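Print this page | E-mail this page

Home | Products | Produce Handling | Hand-Held Grippers | Service | Contact

Potasine Hand-Held Gripper Program for Produce Rooms

The Potasine program is for packing rooms and commissary kitchens that want to move part of their sorting work to robot arms and don't want to stop the line to do it. Your own people carry a hand-held gripper during normal tasks. The tool records what they do, and those recordings are used to set up the arms that come later.

Most sites begin with small round fruit. It is the dullest work in the room and the hardest on the wrists. Mixed produce comes next - long items, leafy heads, anything that has to be moved aside before the small pieces can be reached.

What the work looks like

The operator closes two padded jaws on one piece, lifts it, and sets it in a bowl or tray. There is no fixed pace. We ask operators to work the way they would by hand, including the pauses and the second tries, as the arm will need those too. New operators practice on whatever is around, on a bench or on a cloth at home, before they take the tool to the line.

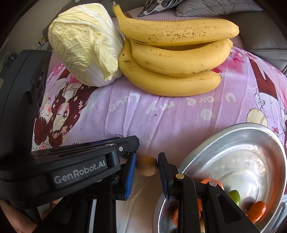
Small round fruit between the gripper pads, next to a metal bowl.

Soft goods under the produce are worth including in practice. Wrinkles and printed patterns change from one day to the next, and a system that has only been shown clean steel tables does poorly when the surface changes.

What changes for your staff

At the Chaudhary packing room in Skevmont, the program started in August with one shift. Ye-ji Jin, the floor lead, set the rules before the tools were handed out. Nobody carries a gripper for a full shift. Time with the tool is paid at the sorter rate plus the training rate. Recordings are not used to score anyone's speed.

"People wanted to know if they were teaching their replacement," she says. "I told them what I knew. The arms were going on the small fruit station and the sorters from that station were moving to inspection and packing. Two of them asked to go back to sorting after a month, and we found places for them on leafy greens."

The room now runs two arms on small fruit. Sorters still handle bruised fruit, mixed crates and everything leafy. The job of clearing a stopped arm belongs to the shift, so each shift has at least two people trained to do it. That training takes one morning.

Plan for some friction. Older hands tend to pick faster without the tool and find it clumsy for the first few days. Left-handed operators should be set up at their own bench - bowl position matters more than people expect.

Ordering

Starter set, order no. 1602: two grippers, charging dock, spare pads, printed operator guide.
Site set, order no. 2000: six grippers, two docks, spare pads, on-site training for two shifts.
Replacement pads, order no. 129: sold in pairs.
Recording storage: 600 hours included with either set. More can be added at any time.

Pads wear at the gripping surface first. Check them at the start of the shift and replace both sides together. Wipe the jaws down with a damp cloth after wet produce and let them air dry before docking. Do not hose the tool.

Arms and mounting frames are supplied by Nundach and quoted separately. A site visit is needed before we can quote a full station.

Print this page | E-mail this page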